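The man who runs Lovar, a one-room resale business for used sports shirts, does not believe in folding boards. He doesn't believe in vacuum bags either, or in the word "decluttering," and he was not sure he believed in this interview. We spoke in February, at 8 in the morning, which was his idea.

He had 236 shirts on his books when he started the year and has 211 now. I asked whether that counted as progress. "It's shelf space," he said. "Ask me again when the returns come in."

His method, such as it is, begins on the sofa. Everything gets laid out flat before it gets a price. 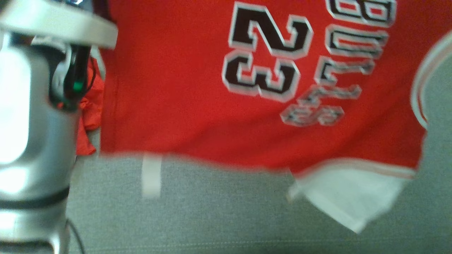

A red Bulls jersey, number 23, on the gray upholstery.

I suggested that a famous number must sell itself. He looked pained. "People see a number and stop looking. I look at the trim and the hem. A number tells you what somebody wanted to be sold."

He is just as wary of labels, though he reads every one he can.

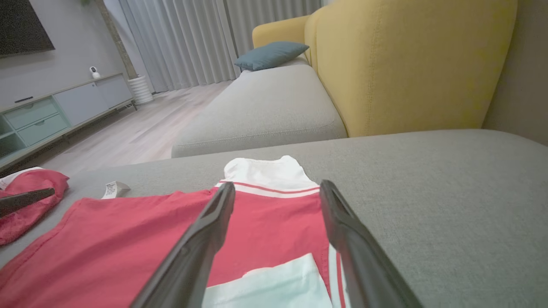
"A care label is a suggestion from a stranger," he went on. "Half of them say cool wash, and then the red goes into the white anyway. I've lost good collars that way." He tried a color-catching sheet from a company called Pluma and says he saw no difference – he still has most of the box.

What he does trust is handling. He wants to see how a fabric hangs and how it creases.

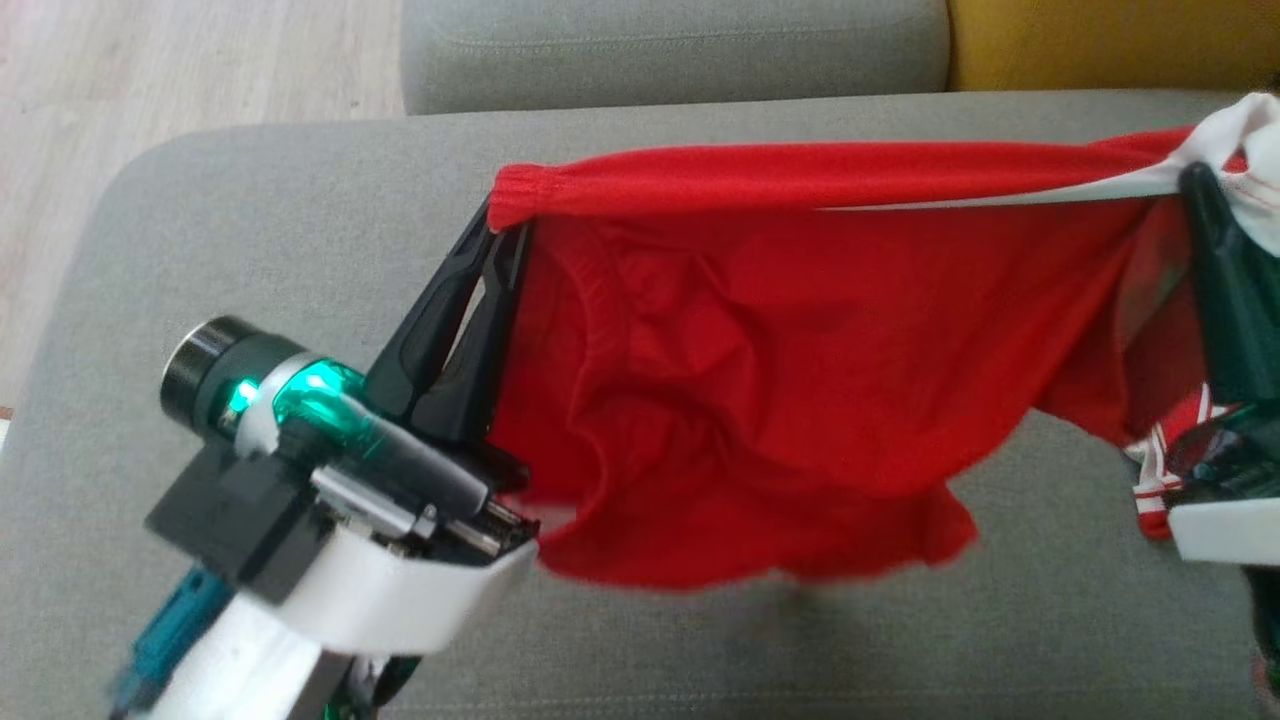 Red cloth with white trim, held up over the seat.

Does it work? I can't say I was convinced. He admits the routine is slow, and his sorting app, Baso, lists 103 items as "check again." "So I check again," he said, and picked up his coffee.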